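Strawberries: sorting, storing and getting the stains out

Filed under Kitchen, Fruit and Veg

A punnet of strawberries can go from perfect to furry in a couple of days, and most of the damage is done in the first hour at home. They get left in the car, tipped into the sink, washed in a heap and put away damp. The method below takes ten minutes and should give you most of a week out of good fruit.

Leave the green tops on

The leafy cap keeps the berry sealed. Once it is cut or pulled off, juice leaks from the top and mould gets a start. Hull strawberries when you are ready to eat or cook them. The same goes for washing. Water sits under the leaves and in the dimples around the seeds, and it is hard to get out again.

Sort before you store

Wipe down a bench or table and lay the fruit out one at a time with space between. Pick each berry up by the sides, low down near the cap where it is firmest, and turn it over. The underside is where you will find the flat, dark spots. Make three groups: sound fruit for the fridge, bruised fruit to eat today, and anything mouldy for the compost. A shallow plate is better than a bowl for the ones you plan to eat today, as the bottom layer in a bowl gets squashed. 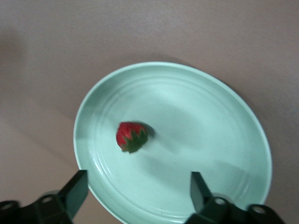
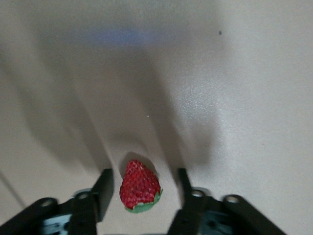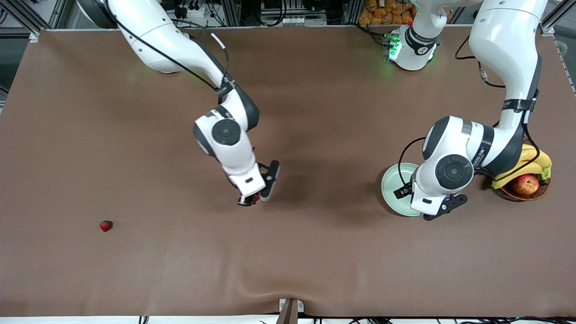
Photos: Zuzana Jurčo / Vedside

If one berry in the punnet is mouldy, throw out any that were touching it as well. The rest are fine if they are firm and smell right.

Storing in the fridge

Line a wide, shallow container with a folded paper towel. Put the dry berries in a single layer, caps down, and rest the lid on top without clicking it shut. Keep it on a middle shelf, away from the back wall where things freeze. Change the towel if it feels damp. Strawberries pick up smells, so keep them clear of cut onion.

The vinegar rinse

Some people swear by this and it does seem to buy an extra day or so. Mix one part white vinegar with three parts cold water, swish the berries for a minute, then rinse under the tap. They must be properly dry before they go in the fridge. Spread them on a clean tea towel and give them half an hour. Don't bother with the rinse if you will finish the punnet tomorrow.

Freezing a glut

In December, when the trays get cheap, wash, dry and hull the lot. Freeze them spread out on a lined tray, then tip into bags once they are hard. I put 900 g in a bag, enough for a small batch of jam. Press the air out and write the weight on the front. Frozen strawberries go soft when thawed, so keep them for jam, smoothies or crumble.

Juice on the table

Pale surfaces show strawberry juice quickly. Blot it, don't rub, then wipe with warm water and a drop of dishwashing liquid. If a pink mark stays behind on laminate, leave a paste of bicarb and water on it for 5 minutes and wipe off. Skip the bicarb on stone or oiled timber.

For a tablecloth, rinse from the back of the fabric under cold water as soon as you can, then dab on a little white vinegar before it goes in the wash. Check the mark has gone before using the dryer.

Reader tip from Arnaldo Caldeira: keep the empty plastic punnets. With a sheet of newspaper in the bottom they make good seed trays, and the drainage holes are already there.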